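**Members' Forum > Catering and Hospitality > Morning tea at branch meetings: bakery order**

**Secretary_Minhas**
Members are advised that the Minhas branch is reviewing its standing bakery order for quarterly meetings. The present order with Zulten Bakehouse provides 50 pieces per meeting. Attendance has fallen since July, and a considerable quantity is returned to the kitchen. Comments are invited before the order is renewed.

**k_orchard**
The branch supports a reduction. At our last two meetings the croissants were finished before the first agenda item and the plain rolls were left. I would recommend halving the rolls and leaving the pastries at their current number.

**Trilel_Hospitality**
I must respectfully disagree. Rolls are the only item suitable for members who avoid sweet food in the morning. The difficulty at Trilel was one of placement: rolls were put out at the far end of the servery, behind the urn. Once they were moved forward, consumption improved.

**k_orchard**
That may be so at Trilel. Our servery is a single table, and every item is within reach of the door.

**Sivaprasad Iyengar**
May I suggest a middle course. Naklow branch orders in lots of 20 and adds a second lot only where RSVPs warrant it. The bakery requires 3 days' notice. We also serve from small trays, refilled from the kitchen, which has reduced waste without any change to the range.

Small pink tray, mixed breads:

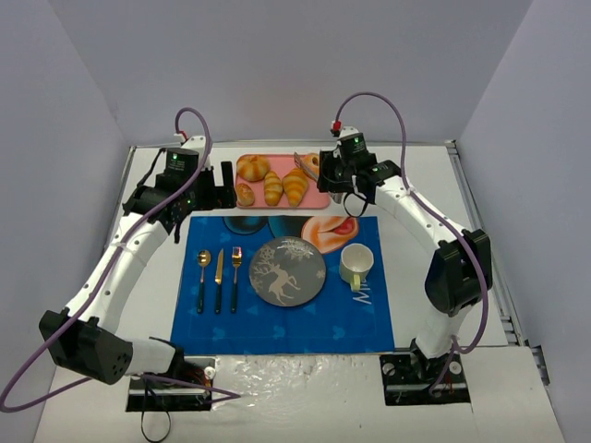
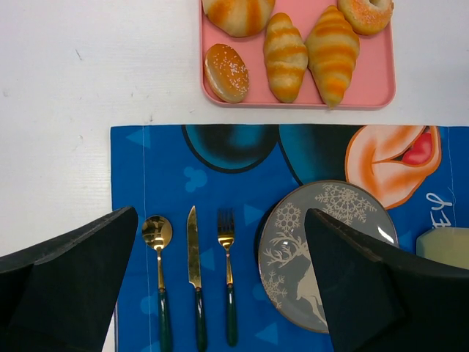 ## Replies, page 2

**Trilel_Hospitality**
The small trays are a sensible measure and I withdraw part of my objection. I maintain that rolls should stay on the order form.

**k_orchard**
Three days' notice is not practicable where RSVPs close the evening before. Would Zulten accept a late variation?

**Secretary_Minhas**
I will put that question to the bakery. In the interim, the next order will be placed as two lots of 20, with rolls included in each. Members with dietary requirements should contact me directly.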